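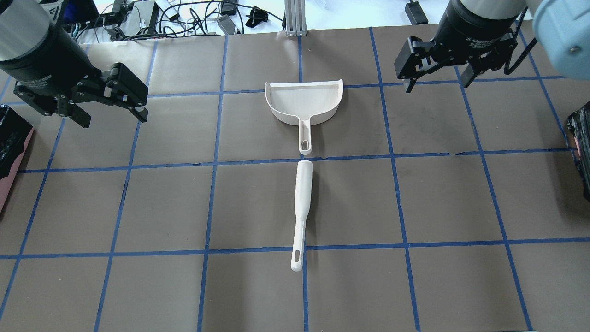

Teaching by Demonstration
Unit 6: Two-arm tasks with a held tool
Course notes, Ingeborg Brandes. Revised 11/24/18

6.1 Two ways to show the robot a task

In hand guiding, the operator takes hold of the arm and moves it through the task while the controller compensates for gravity. Joint positions are recorded directly. The method is quick to learn and gives good contact forces, but the operator's hands and body end up in the camera views, and guiding two arms at once is tiring.

In remote control, the operator moves a pair of leader arms and the robot follows. The cameras see only what they will see later, when the learned policy runs. The cost is that the operator feels little or nothing of the contact. Most errors in this unit come from that.

The lab uses remote control for all two-arm work. Hand guiding returns in Unit 8.

6.2 Task definition

The exercise is sweeping with a dustpan and a hand brush. One arm holds the pan, the other the brush. Write the task down before recording anything:

Start: both tools on the table, both grippers open and clear of the surface.
End: both tools back on the table, released, grippers clear.
Roles: fixed for the whole set. Do not swap arms between episodes.

The tape grid is used to vary the start positions. Choose a cell for the pan and a cell for the brush from the start list, place the tools, then leave the table. Hollmann's earlier sets at Breria used a single start position for 200 episodes, and the policy trained on them failed as soon as the pan was moved by one cell. Forty-four episodes with varied starts did better on the same test.

6.3 Grasping the handle

Approach from above with the fingers parallel to the long axis of the handle. Close slowly. A molded handle has a rounded section, so a grasp that is off center will roll the tool as the fingers close. On the pan this tilts the lip and the error shows up much later in the episode, when the lip should meet the table flat.

After closing, lift a short distance and check the wrist view before going on. The handle should run straight up the middle of the view, with one finger on each side.

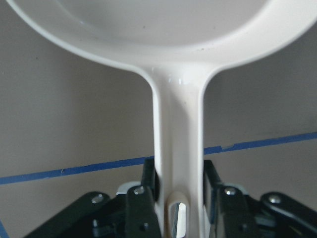

Fig. 6.2. Wrist view, pan held by the handle. The hanging hole lies just below the point where the fingers close.

Avoid closing directly on the hanging hole. The contact area is smaller there and the tool can pivot. If the grasp is poor, set the tool down and take it again - a visible correction is useful training data, provided it is done without long pauses.

6.4 Pace and pauses

Operators new to the leader arms stop often to think. The recorder keeps running, and the policy learns to stop as well. Practice the full motion with recording off until it can be done without hesitation. Rathjen's rule for the lab is that any episode with a standstill longer than two seconds is marked "slow" and kept out of the first training run.

Move one arm at a time during pickup. Both arms move together only during the sweep itself, with the pan held still and the brush doing the work.

6.5 Labeling

Mark each episode as good, slow or failed directly after it ends. Do not delete failed episodes. State the cause in a few words (slipped grasp, lip off the table, collision between arms). Of the 921 episodes in the Druter set, 23 had no label and had to be reviewed by hand.

6.6 Exercises

1. Write start and end conditions for a different two-handed task using tools from the shelf. Half a page.
2. Record ten episodes of the sweeping task with at least five different start cells per tool. Hand in the label sheet with the data.
3. Compare the wrist views at the moment of lift across your ten episodes. By how much does the handle angle vary, and which start cells give the worst grasps?

Reading for next week: Zwahlen's handout on leader arm calibration, sections 1 to 3. Bring the completed label sheet to the lab session.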